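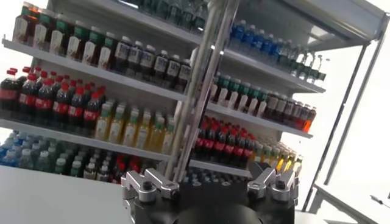 How often should you rotate the drinks in a small self-serve shop?

Every time you restock, and one full pull-everything-forward pass a week on top of that.

OK so the long version. I've been running the drinks side of a little grab-and-go for a while now, the Cukbridge shop first and then the second one, and I get asked the same stuff over and over so I'm just putting it all on one page. Bottled drinks only. Not dairy, not sandwiches, those have their own rules and your local health dept will tell you what they are.

What you need

A marker. A flat cart if you can get one. Two empty crates. A cloth, damp. Your last order sheet. Box cutter, and please the kind with the guard.

Step 1. Date the cases before they go in back

Do it at the door while the driver is still there. Big numbers on the short side of the case, the side you'll see once it's stacked. Use the best-by date, not the day it came in. I did arrival dates for the whole first year and it was a mess – a case that comes in later can easily have the earlier date on it. Lomaveo sent us mixed dates on one pallet more than once.

Count against the slip too. If it's short, write it on the slip and get the driver to initial. Bennani credits us without a fight when it's on the slip. When it isn't, good luck.

Step 2. Clear the row

Whole row out, into a crate. I know. Everybody wants to just push the new ones in from the front, and then the old ones live at the back until they expire. Pull them all, it takes a minute per row once you have the rhythm.

Check each bottle as it comes out. Cap seal, leaks, torn label, date. Anything inside two weeks goes in crate number two for the markdown basket.

Step 3. Wipe

Damp cloth, then dry. Sticky shelves are why bottles don't slide and why the whole row goes over when somebody grabs one. Get the front lip as well, thats where the gunk sits.

Step 4. New at the back, old at the front

Latest date goes in first, all the way back. Then the next. The ones you pulled go in last so they sell first. Labels straight out. Leave a finger of space between rows or people can't get a bottle out without dragging its neighbor along.

Don't overfill. If you have to force the last bottle in, take it out.

Step 5. Group by kind, then by what sells

Keep teas with teas, sodas with sodas, waters with waters. Inside each group put the fast one at hand height and the slow one up or down. Kieran Foley, who had the shop before me, did it by color and it looked great and customers could not find a thing.

Heavy bottles low. Always. Two liter stuff on the bottom, no exceptions.

One more thing on facings – a facing is just one bottle's width at the front of the shelf. Give a drink a second facing only when it empties out between restocks. Three is almost never worth it in a small shop. When we cut the Paltard lemonade from three down to one it sold the same and we got two rows back.

Step 6. Tags

Price tag under the left-most bottle of its kind, every time, same spot. If a row is empty leave the tag up and leave the gap. Don't spread the neighbor over to hide it, you'll forget to reorder. Ask me how I know.

Step 7. Write it down

Notebook or spreadsheet, whatever you'll really use. Per drink: how many went in, how many got pulled for date. That second number is the one that matters. We threw out 517 bottles the first year, and 55 the year after we started doing this. Same shelves, same suppliers.

Your order comes off this sheet. Take what you put in over the last two weeks, halve it, thats a week. Subtract what's in back. Round down to full cases. Down, not up, unless it's a holiday weekend.

Questions I get

Do I have to turn every label? If you're short on time do the eye-level shelf and skip the rest.

What about the markdown basket? Near the register, one price for everything in it. Past the date it does not go in the basket, it gets dumped.

Sun on the shelf? Move it. Tomás Hegarty had his teas next to the front window and the labels faded way before the drinks were out of date. Nobody buys a faded bottle.

How long does a restock take? 18 minutes for me on a normal day, single unit, cart already loaded. First few times figure double.

Updated 7/25/21, added the bit about facings. Returns and bottle deposits are on the other page, still working on it.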